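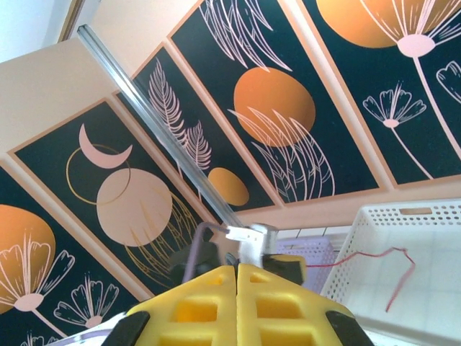 4. Building the gripper at home

Figure 3. Wrist camera view during a hanging-tool trial. The yellow fingers are closed at the bottom of the view, with the aluminum rod running up past the row of prints.

All the work reported in this section was done in a house and in the Flarkevard shared workshop, a ten-minute walk from it. We had no lab bench, no motion capture and no machinist on call, and we want to show how far that setup can go. It goes a long way! The arm was a secondhand Travura desk unit, and everything past its wrist flange was designed or adapted by us.

4.1 Fingers

The fingers went through more versions than any other part. Our first pair was solid, and it did what solid fingers do: it held a cup well, crushed a paper bag, and dropped anything with a taper. The pair in Figure 3 has rectangular openings cut through the body in a grid, so that each finger can give a little along its length when it meets something hard. The change was larger than we had hoped for. With the open pattern, the same closing command could be used for a sponge, a wooden spoon and a folded towel, and we stopped tuning grip force for each object.

The cost is side stiffness. A finger that bends to fit a spoon also bends when the arm swings fast, and in early runs the tips met slightly out of line. Rasmus Luik suggested thickening only the outer wall and leaving the inner grid alone, which brought the tips back together without losing the soft feel. Each finger takes 3 hours to print on the workshop machine. That meant we could try a new shape after supper and have it mounted before bed, and we did this far more often than the study strictly required.

Black rubber pads sit at the outer lower corners of the pair. We tried several grades of rubber and kept the softest one that did not pick up lint.

4.2 Wrist camera and cable path

The camera is fixed to the wrist, so the fingers stay in the same part of the view while the room tilts and slides behind them. In Figure 3 the wrist is turned well away from level and the prints on the wall run off at a steep angle. We left the images unrotated during both recording and training. Leveling them would have needed a trusted wrist angle at every moment, and our joint readings were not good enough for that. It was also a pleasure to find that the model did fine without it.

Cable routing deserves a few words, as it caused more stopped runs than the software did. A cable pulled tight across the wrist will work for an afternoon and then fail at the connector. Our rule was to leave a free loop wide enough for the full turn of the last joint, such as the purple one to the left of the dark mechanism in Figure 3, and to check it by hand at both ends of travel before every session.

4.3 Working in a furnished room

Trials took place in ordinary rooms with the furniture and decoration left as they were. Figure 3 gives a fair idea of the background: five framed prints with black grounds and bright circles, a beige wall, and plastic baskets standing over white tile. Our early object detector, which had been trained on plain tabletops, found the round shapes in artwork very attractive. An orange disk on a wall looks a good deal like a fruit if you have only ever seen fruit on a gray table.

Thin items were the other difficulty. A metal rod catches light along its length, and a string has almost no area in the image at all. The depth sensor we borrowed from the Canpolat kit returned little of use on either one. We got better results by dropping depth for these items and using the color image alone, at the full resolution the camera could give.

4.4 Data and training

We recorded 300 demonstrations with this gripper, all driven by hand through the Bomik controller. The last finger change was made on May 12, 2019, and runs from before that date were kept apart, because the older fingers look different in the wrist view. Of the full set, 22 demonstrations were thrown out for dropped video. Each remaining run was trimmed at the start and end and otherwise left alone, pauses and second tries included.

Training ran overnight on a single home computer and took roughly 20 hours. A second computer would have helped, though the wait did give us time to print more fingers. The drawings for the fingers and the wrist mount are listed in Appendix B, along with the print settings we used for each part.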